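Laundry and Clothing Care board
Thread: Folding ribbed knits so they stay folded
Started 15 Jul 2025

marlow_k
I have a rose-pink ribbed top that I can't get to hold a fold. Flat cotton shirts are no trouble. With this one I fold it on the counter, put it in the drawer, and by the time I want it the whole thing has spread out and the sleeves have come loose from the back. I have the same problem with 2 other ribbed tops, but the pink one is the worst. Drawer is shallow, so whatever I do has to end up fairly flat. I don't want to hang it. Any method is fine as long as it doesn't take ten minutes.

drawerdivider
Ribbed knit stretches across the ribs and hardly at all along them. If you fold in thirds the usual way, the ribs on the body run up and down and the side folds want to open again. Make your side folds first and press them down with your palm for a few seconds. Then fold from the hem up. Don't fold from the neck down, the collar ends up inside and makes a lump.

oatmeal19
Roll it. I roll everything with stretch in it. Lay it face down, sleeves straight back over the body, roll from the neck to the hem. It takes less room than a fold and you can see every top when you open the drawer.

drawerdivider
Rolling puts the hem on the outside of the roll, and on a ribbed top the hem is what flares. I did it for a year and had wavy hems on everything.

oatmeal19
Mine don't flare. Could be you are rolling too tight. It should be loose enough to slide two fingers into the middle.

teal_kettle
Are you starting with it flat? A lot of people pull a knit out of the basket by one sleeve and start folding from there. The rest of it is still twisted and you fold the twist in. I would look at what it's like on the counter before you begin.

marlow_k
Probably not flat enough then. I usually drop it on the counter and work out where the sleeves are as I go. Same top in all of these, on the marble-pattern counter, before any folding that worked.
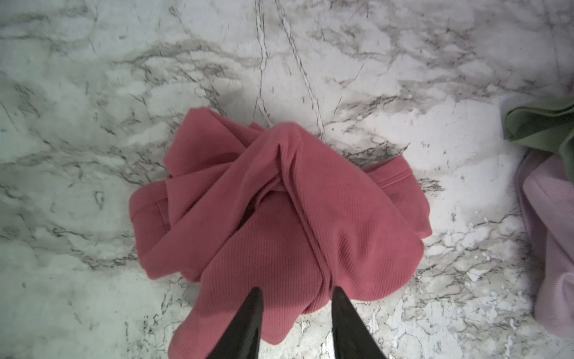
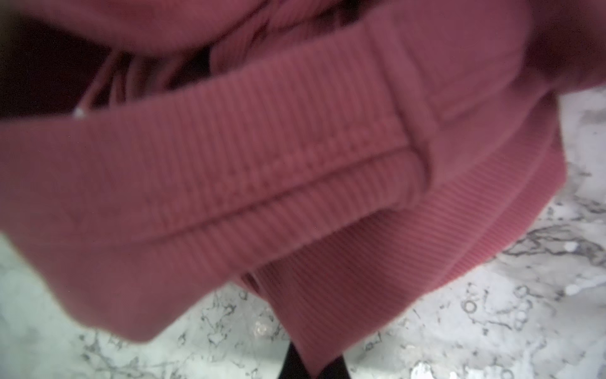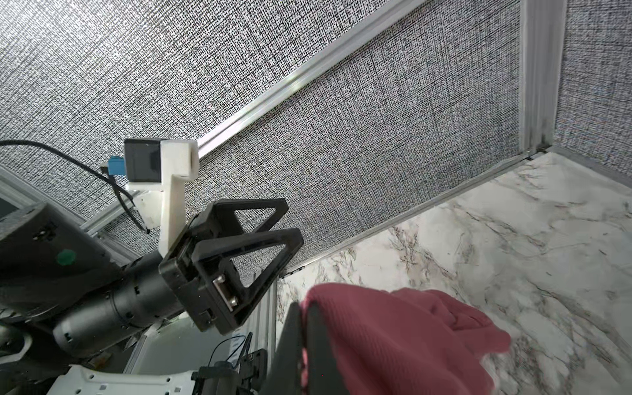

teal_kettle
Start by finding the shoulder seams. Take one in each hand, lift the top clear of the counter and give it two short shakes. Let it hang for a moment, then lower it hem first and walk your hands down as it lands. Most of the twist comes out on its own. If you try to spread a knit from the middle of the heap you only stretch it.

drawerdivider
Agree with this. I would add, do the sleeves while it is face down. Fold each one straight across the back, then angle it down toward the hem so the two don't stack on top of each other. If they stack you get a thick spot and the pile in the drawer leans.

nekberg_north
Surface matters too. A smooth counter is bad for this. Knits slide on it, and every time you make a fold the layer under it moves. I put a bath towel down first. It grips just enough. I have one of the Gadgate folding boards as well and stopped using it for knits. Fine for T-shirts, but a ribbed top slips off the flaps before you can turn them.

oatmeal19
The towel is an extra step and then you have a towel to fold.

nekberg_north
It goes back on the rail. It doesn't need folding.

chowline
I worked in the clothing section of a store in Trestalstead for 4 years and we folded ribbed tops all day. We did it the way drawerdivider says, with one change. After the sleeves are in, bring the hem up one third and stop. Smooth that part from the center out to the sides. Then fold the rest over it. If you fold in half and then in half again you get a thick edge on one side, and that edge is what pushes the whole thing open.
Cuffs should lie inside the fold, a finger's width up from the hem. If they stick out they catch on the next thing you put in.

drawerdivider
Thirds from the hem is better than halves, yes. I would still press it.

chowline
Pressing with the hand is fine. Don't iron ribbing flat to make it hold. It looks neat for a day and then the ribs never quite come back at the waist.

marlow_k
I have not been ironing it. I tried the shoulder shake and the towel last night, folded in thirds, cuffs inside. It took 3 tries to get the sleeves even. Smaller than before and it does sit flat. Will see how it is after a few days of opening and closing the drawer.

oatmeal19
Try one of the other ones rolled, in the same drawer, and compare.

marlow_k
OK, I'll do the gray one that way.

teal_kettle
If they still spread, stand them on edge with something at each end of the row. A shoebox lid cut down works. In a shallow drawer you may need one more fold so they don't catch on the frame above.

chowline
Put the fold side up if you do that, open edges down.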